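Clanus 104 Two-Arm Bench Cell — Frame and Rail Kit

Part no. 3659
Sold by Sheehan Workshop Supply, Bestville
Availability: ships from Rerkdale, January

Overview

The Clanus 104 is a frame and base rail kit for builders who want two small arms working over one shared floor. It is sized for a garage bench or a bay in a shared workshop. The kit supplies the structure only. Arms, grippers, controllers and power supplies are bought separately or carried over from an earlier build.

The frame is aluminum extrusion with open slots, so panels, hooks and brackets can be moved without drilling. Both arms bolt to a single metal rail at the front edge. With a common rail, the distance between the two bases stays fixed when the cell is moved, and arm-to-arm calibration normally survives a trip across the shop.

Wall panels and floor are not included. Cut them from whatever sheet stock is on hand, using the templates in the manual. Matte, light-colored walls are recommended for builds that use an overhead camera. Gloss paint causes glare under LED strips.
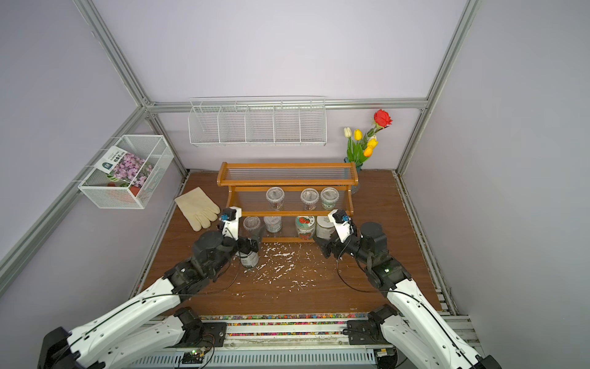
Clanus 104 with lavender walls and a brown wooden floor. Arms, shelf and wall storage not included.

Arm mounting

Each arm seats on black mounting blocks at the rail. Tighten the blocks in two passes, with the arm parked upright for the second. Leave slack in the gripper cable for full wrist rotation, then check the loop at both joint limits before running any program. Cable snags are the most common fault reported to our bench.

Work placement

Place shelves and fixtures toward the back of the floor, within reach of both arms. Small items such as bottles and lidded cups should stand upright with enough clearance for the gripper fingers to open. Wire baskets and racks can hang on the walls — confirm that the elbow joints clear them at full swing.

Specifications

Rail length: 738 mm
Fasteners supplied: 72
Frame: aluminum extrusion
Assembly: hex keys, two people for the rail
Mounting: bench top, four clamp points

In the box

Extrusion set, cut and deburred
Base rail
Mounting blocks for two arms
Corner brackets and fasteners
Printed manual with panel templates

Notes

The kit has no guarding and no emergency stop. Fit a stop switch on the arm supply before first power-up, within reach of the operator. Keep hands out of the floor area while either arm is enabled.

Replacement blocks are sold in pairs. For odd arm footprints, send a dimensioned drawing to Katia Palumbo at the Bestville counter. Custom blocks are quoted individually and are not returnable.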